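実験ノート 2023/05/17
衣類の把持、寝室セット
記入:岩崎ノエミ

昨日の続き。ベッドの上の衣類を両手で取る課題、把持候補の出し方を旧方式から「縁優先」に切り替えて比較。

旧方式のおさらい(自分用)。Tredodixで衣類の領域を切り出し、深度のいちばん高いところをつまむ。丸まった服ならこれで足りる。問題は広がった服で、いちばん高いところがだいたい掛け布団のしわの続きになっている。結果、服と布団を一緒につまみ、寝具ごと持ち上げようとする。力持ちであることは証明された。

縁優先のほうは、領域の輪郭から曲率の大きい点を拾い、そこに法線の向きと「下の布との段差」を掛けて順位をつける。段差の推定だけDisnessで作った合成データで学習した。合成の画像は3712枚。レンダリングの布が本物よりずっと行儀がいいのは承知のうえで、しわの振幅を乱数で大きくしてごまかしている。論文ではごまかすと書かず、ドメインランダム化と書く。

条件
・服は黒と青緑の2点。色は替えない。置き方だけ毎回崩す。
・布団は白。黒は切り出しやすいが中の段差が読めない。青緑はその逆、と予想していた。
・両手は手のひらを上に向けて開いた待機姿勢から開始。ベッドには触れていない状態を初期値とする。
・視点は頭部カメラのみ。手首のカメラは今日は使わない。
・方策はSkestixの先週の重み。触っていない。触りたかったが我慢した。

結果
縁優先で成功率58%。旧方式は昨日の記録のとおりで、わざわざ書き写すほどの数字ではない。成功の定義は「服だけを持ち上げて、布団の上に戻さずに保持」。布団が少しでもついてきたら失敗にした。厳しすぎるという声があったが、ここを緩めると旧方式まで優秀になってしまう。

失敗の中身を見ると、黒のほうが悪い。予想どおりと言いたいところだが、理由が違った。切り出しは合っている。輪郭も合っている。それなのに段差の推定が、黒い布の内側の折り目を外の縁だと言い張る。生地に少しつやがあり、照明の反射が細い線になって出るのが怪しい。合成データの布はどれもつや消しなので、光る線を見たら縁だと思うのも無理はない。そう教えたのはこちらだ。

青緑は丸まった形で置くことが多く、折り目が深いので手が入る。ただし指が深く入りすぎて、閉じたときに何をつかんでいるのか本人(本機)にもわかっていない例が多い。持ち上がるので成功に数えたが、気分としては半分くらいの成功である。

それから待機姿勢の話。手のひらが上なので、つかむ前に必ず手首を返す。この返しで右腕がナイトテーブルの側に寄る。今日はぶつけていないが、軌道の余裕を見るとあまり笑えない。待機を手のひら下にすれば済む話で、前にも同じことを書いた気がする。12月のページを見たら書いてあった。姿勢を変えると初期フレームの分布がずれ、Skestixの重みが使えなくなるので、そのとき見送ったらしい。今日も見送る。伝統になりつつある。

推論時間。候補の順位づけは1000点まで評価して打ち切り。ほぼ3000点まで増やしてみたが、上位の顔ぶれは変わらず、待ち時間だけが立派になった。打ち切りはこのままにする。

枕の件。チェック柄の枕がときどき衣類の候補に入る。格子の境目で曲率が跳ねるため、縁優先に変えてからのほうがひどい。白い筆記体の文字が入ったマスはとくに人気がある。Tredodixの閾値を上げると枕は消えるが、青緑の端も一緒に消える。マスクを手で描くのは簡単で、簡単なので今夜だけはやらない。Thongdeeの部屋に移したら枕は別物になるのだから、ここで枕だけ覚えさせても仕方がない。

次にやること
・合成の布につやを足す。反射の強さは広めに振る。
・黒だけで広げた置き方、丸めた置き方を分けて取り直し。混ぜて置いたせいで、色の差なのか形の差なのか今日の記録からは言えない。計画を立てた人間に文句を言いたいが、筆跡が自分だった。
・手首を返す途中の右腕の余裕をログに出す。
・成功の定義に「何をつかんだか説明できること」を入れるかどうか。入れると数字が下がる。
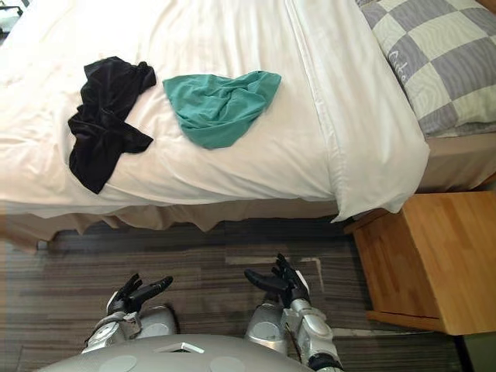

家庭内マニピュレーション班 布・衣類チーム
初期姿勢の記録、頭部カメラ視点。黒と青緑は布団の上、両手とも空。置き方を分けて取り直すときも、手の位置はこの姿勢に合わせること。右手とナイトテーブルの間隔は、手首を返す前の値も一緒に残す。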